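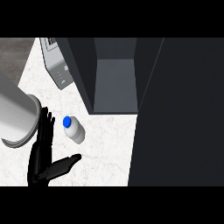
*Last changed: Wednesday, 4:40 pm*

Glue day again! Opened the Karras hide glue this morning and it smelled fine (well, fine for hide glue), so I soaked the granules for 2 hours and got on with the chair from Godgate. The back rungs came out with a bit of steam and some wiggling. The front left one did not want to move at all, so I left it alone and went to eat lunch.

Test joints, all in scrap maple:

- thin mix: grabbed too slowly, slid in the clamp
- thick mix: lumpy, my fault, I rushed the soak
- in between: lovely, 6 clamps on it overnight

I'm going with the in-between one for the real rungs. Whoever has the small strap clamp, please put it back on the hook by the window, I need it first thing!

Still to do: order more granules from Netstead, scrape the old glue out of 4 sockets, and try that stubborn rung again with more steam.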